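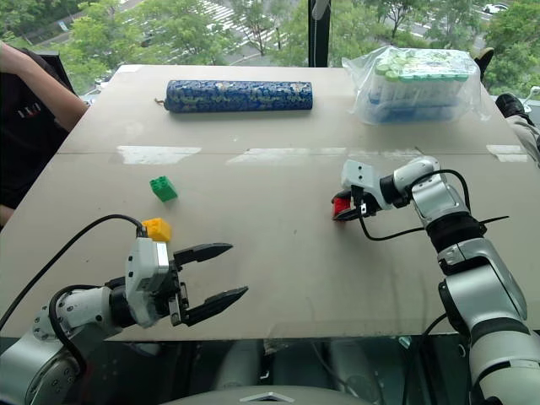
Open day at Koveo, two-arm demonstration: my notes and some questions

loomis_k
Posts: 130

I went to the open day at Koveo in the morning and I promised in the other thread that I would write down what I saw. Please excuse my English where it is not good, I write slowly and check words, but some mistakes stay.

The visit had three parts. First was a talk with slides, which I will skip because it was mostly the history of the company. Second was the packing line, behind glass. Third was the room on the upper floor where the two-arm robot works on a table by the window, and this is the part I want to speak about.

The task was toy building blocks. The robot had to take the blocks and put them together in the middle of the table. When I came close, the right gripper had the red block, low over the table, and the left one was open near the yellow and the green. The green one was lying tilted. I had time to look at it because the arms move slowly. I would say it is slower than a child of four years, but I did not come to see speed.

What I wanted to know was how the left arm decides which block it takes first. I asked this to the guide and the answer was that the order is not programmed. The model was trained from 600 recordings made by operators, and it does what the operators usually did. I asked whether all operators had the same habit and she said no, and that this is one of their problems.

I stayed 54 minutes in that room. The program on paper said 15 per group, but our group was small and they let us stay.

My questions for people who know more:
1. Is it normal that the second arm waits with open fingers while the first one works? I saw this many times.
2. The fingers are quite pointed. Would flat ones be better for blocks?
3. Does the daylight from the window disturb it? I forgot to ask.

brackwater
Posts: 2211

Nice write-up. On 1, yes, normal. If the recordings have an operator who parks one hand open while the other hand does something, the model learns to park. You can see the same thing in almost every two-arm demo. It looks like hesitation and it is just copying.

On 2 I'd keep the pointed ones. Flat pads are great until you need to get between two blocks.

tessel
Posts: 87

I was in the afternoon group, so I can compare. We had about a quarter of an hour and then they pushed us toward the coffee. Our group was much bigger and I could only see over shoulders.

For us it was less impressive than loomis_k describes. It joined two blocks, then it tried the third, put it on crooked, pressed, and the whole thing moved across the table. The operator stopped it and placed the blocks by hand for a new start. I don't say it is bad work. But in the invitation they wrote "autonomous assembly" and I think these are big words for three blocks.

loomis_k
Posts: 131

Tessel, thank you, this is useful. In our group I saw also failures. I noted 9 tries and 6 were complete, in the other three the green block was the problem each time. When it lies flat on the table the gripper takes it well. When it is tilted the fingers close on a corner and it turns in the grip.

I agree about the invitation text. The guide did not use the word autonomous at all, she said "the policy" and "the rollout", and she explained both words to the visitors who did not know them.

okafor_bench
Posts: 412

Small declaration: I work at Okafor, we sell grippers, not the ones at Koveo. So take it with salt.

Six of nine with visitors breathing around the table is decent. In a closed lab the number would be higher and would also mean less. The crooked green block is a grip pose problem and I would not blame the fingers for it. A person would nudge the block flat with one finger before taking it. If no operator did this in the recordings, the robot will never do it.

About daylight: the wrist cameras usually suffer first, if there are any. A window behind the table means the background changes all day, trees, cars, everything. Some teams want this. Others pull down the blinds and are then surprised in front of a customer.

brackwater
Posts: 2212

The "will never do it" is too strong. We had a sorting setup at Wusar last winter where the arm began to nudge parts against each other, and nobody had taught that on purpose. I went through the recordings afterward and found a handful where an operator had bumped a part by accident and then grasped it. Was enough.

okafor_bench
Posts: 413

So it was in the recordings.

brackwater
Posts: 2213

By accident! But fine, yes, it was in the recordings.

pennywhistle
Posts: 19

Can I ask something basic? I read here for a few months and my work is in a hospital lab, not in robotics. There was a bag of capped tubes at the back of the table, green caps, in a rack. Is this also a task for the robot or does it simply stand there? For us the tubes would be far more interesting than toys.

loomis_k
Posts: 132

Not basic at all. The tubes stayed in the bag the whole time I was in the room. I asked if they also do something with them and the guide said that tubes are planned, and that the first exercise would be to move a tube from one rack to another. Opening caps is later, and she did not want to give a month for it.

She said also that clear plastic is difficult for the cameras. You see through it, and the edge is only a thin line of light. The blocks have strong colors and this is one reason why they begin with blocks.

tessel
Posts: 88

In my group someone asked the same and the answer was "soon". I have heard "soon" about tubes at three different open days now.

uvgate_fan
Posts: 340

I'll defend the blocks a little. At the Uvgate demonstration in January they showed a robot folding a towel, everybody filmed it, everybody clapped. Then you ask how many millimeters off the fold is and there is no answer, it is a towel, it doesn't matter. With blocks either the studs go in or they don't. You need both hands to agree within a very small distance, and you cannot hide it if they don't agree. I would take three blocks over a towel any day.

tessel
Posts: 89

This is a fair point and I did not think about it. My complaint is with the invitation, not with the blocks.

I still think a visitor should see the failures counted on a sheet on the wall. Not everyone brings a notebook like loomis_k.

okafor_bench
Posts: 414

Koveo would never hang that sheet. I wouldn't either, to be frank, not on an open day with buyers walking in.

brackwater
Posts: 2214

We hung one at Wusar. Buyers liked it. They asked better questions and they stayed longer. One of them came back with his own parts in a shoebox and wanted those on the sheet too.

okafor_bench
Posts: 415

Did he buy?

brackwater
Posts: 2215

Not from us.

pennywhistle
Posts: 20

Thank you for the answer about the tubes. One more, then I'm quiet. How long does it take to make 600 recordings? If our lab wanted to try something like this, who sits there and does them?

loomis_k
Posts: 133

I have this in my notes. One recording of the block task takes up to 60 seconds, then the table must be put back to a start position, and this takes time too. The guide said that two operators did the whole set in a little more than one week, and that they changed places often, as the concentration goes down fast. She tried it herself and after half an hour her recordings were not good enough to keep.

For your lab I think the people who handle tubes every day would be the best operators, but I am not sure they would enjoy it.

okafor_bench
Posts: 416

Agree on the operators. And budget for throwing recordings away. People always plan for the ones they keep.

uvgate_fan
Posts: 341

Did anybody ask how they move the blocks between recordings? If the start position is always the same three spots, the six of nine is worth much less.

loomis_k
Posts: 134

I watched for this. The operator put the blocks down by hand and did not look at any marks, so the positions changed each time, but always in the part of the table near the robot. Nobody put a block far back. I asked if I could place the green one myself and they allowed it. I put it upside down with the studs to the table. The robot took it, turned it in the air above the yellow one, and then stopped and did nothing until the operator reset it. The guide wrote something on her paper, so maybe I was useful.

tessel
Posts: 90

They let you touch the blocks? We had a rope.

loomis_k
Posts: 135

There was no rope in the morning. Maybe it is because of me.

I will ask by email about the daylight and the blinds, and whether upside down blocks were in the recordings. If they answer I will write it in this thread. They plan another open day when the tube exercise is ready, and you can put your address on the list at the reception desk. Pennywhistle, if you want I can ask them if the list is also open for people who were not there.

pennywhistle
Posts: 21

Yes please, that would be very kind.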